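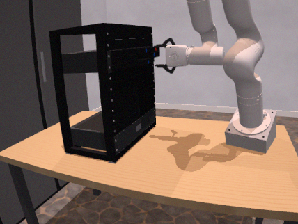 ## Open-frame rack in a small study: how do I keep it quiet and not a dust magnet?

**Drita Dervishi** – posted 08/11/2019

Hi all! I've finally moved my home server out of the hall closet and I'm so happy about it. It used to sit on top of a shoe cabinet under a pile of coats, and every time someone grabbed a scarf the network went down. Now I have a secondhand open rack in the study, 14 units high, and I love how easy it is to get at everything.

Two things bug me though. The first is noise. In the closet I never heard it, and now there's a whine that gets into every phone call I make. The second is dust. We have a long-haired cat (Stan) and he sheds like it's his job.

The server is an old office machine, 2U, and it only does backups, photos and a bit of music streaming. There's also a small switch and a patch panel. The room is small, wood floor, bare walls, one window. I'd rather not buy a closed cabinet if I can help it, I just got this thing!

What would you try first?

---

**Lejla Stojanovska**

Oh, I love these projects! I went through the same thing when we moved to Filthorpe, and you can get a long way without buying a cabinet.

Start with the fans. Old office servers usually have tiny ones that spin very fast, and that's almost certainly your whine. Before you replace anything, go into the setup menu at startup and look for a fan or cooling profile. Mine was set to full speed from its data center days, and switching it to the balanced setting made such a difference that I thought I'd turned it off by mistake. Then watch the temperatures for a few days. My drives settled under 40 °C and I've left it alone ever since.

If there's no such setting, check whether the fans have a standard connector before ordering new ones. Some makers use their own plug, and the machine will complain at every boot (or go right back to full speed) if it doesn't recognize what you've put in.

After that, the room. Bare walls and a wood floor will bounce that whine straight back at you. A thick rug and a full bookcase did more for me than the foam panels I'd wasted money on. And put something soft under the feet! I used rubber washing machine pads. A lot of what I thought was fan noise was really the floor humming along.

For dust, lift the whole thing off the floor if you can. Cat hair mostly travels low. Then every couple of months shut it down, unplug it, and take it to the balcony with a can of air. Hold the fan blades still with a finger while you blow, or they'll spin way faster than they're meant to.

Oh, and blank panels over the empty spaces look lovely but won't do much for you on an open frame. Save the money for the rug.

Have fun with it, and give Stan a scratch from me!

---

**Nikola Hodžić**

get a smaller computer. I swapped mine for a little fanless box and it's great, cant hear it at all. power bill went down too. sold the old one to a guy from work

---

**Vasilis Softić**

Agree with nearly everything Lejla wrote, great answer. A few extras:

- Check the drives as well. A low rumble that comes and goes is more likely disks than fans, and rubber grommets on the drive screws help if your trays have room for them.
- Don't drape fabric or filter material tightly over the server's front. It clogs fast with pet hair and then the fans speed up, so you end up with more noise.
- Keep the heavy gear low down if the rack is light. I had mine at the top for easy reach and the whole frame wobbled whenever I pulled the server forward.
- Schedule the backups! Mine run at 2 in the morning and are done by 7, so the busy, noisy part happens while I'm asleep two rooms away.

Nikola's idea isn't bad either if all you run is photos and music, but do try the fan profile first, it's free.

---

**Drita Dervishi**

Lejla, you are wonderful – there WAS a fan setting, and it was on maximum! I can have the door open and talk on the phone now. Rug is next. Stan has already claimed the box the washing machine pads came in.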